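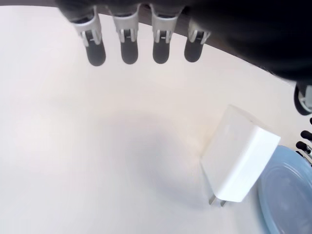 Travel > Opinion > Slow journeys

Why I Stopped Making Lists Before a Trip

September 2018, by Hanyu Dong
Last updated: 4 days after first publication

For many years I was a traveler with a list. Before I went to a new town I read everything I could find, and I wrote down the churches, the viewpoints, the bakeries and the best hour for each of them. My list for Quintana had 35 places on it. I was there for two days and I saw almost all of them, and today I can describe maybe three.

My opinion is that the list does harm to the trip. It makes you look at your watch when you should look at the street. You sit in a good cafe and already you are thinking of the museum that closes at five. When you come home, people ask how it was, and you answer with the names of places.

Last April I went to Feltstead with nothing written down. I had a room for a week and a bus ticket back, that was all. The first morning was not pleasant, I must admit. I walked to the river and back two times, and I felt that I was wasting my money.
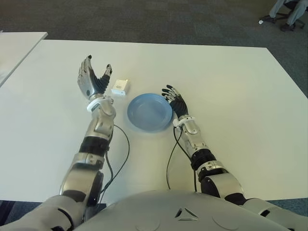 By the third day this feeling was gone. I had begun to greet the woman at the fruit stand, and she told me which bus goes up to the old quarry. It was bus 232, and I was the only passenger after the school. There is no sign at the quarry and I have not found it in any guide. I stayed there the whole afternoon and ate my plums.

My friend Macarena Tejada does not agree with me. She says that a person who flies ten hours and pays a lot cannot risk to miss the famous thing, and that it is easy to be relaxed when the town is small. I think she is partly right. If I went to a great city for one day only, I would also choose something before - but one thing, and the rest of the day I would leave open.

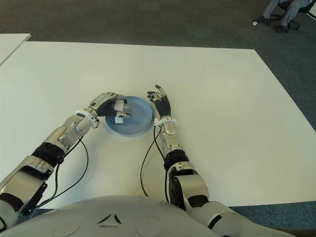

Dusora Walking and Travel Club - Readers' Opinion Pages

There is also the question of the phone. Some members write to me that they do not make lists, and then they tell me that they look at the ratings on every corner. For me this is the same list, only it is made by strangers. A small restaurant with four tables and no rating can cook you a very good soup. It can also cook you a bad one, and I have eaten both.

I do not ask anybody to throw away the guidebook. I still carry one, and I read it in the evening, after the walk, to learn what I was looking at. In Feltstead I read that the bridge I crossed every day is older than the town hall. I was glad to know it, and the next morning I crossed it more slowly.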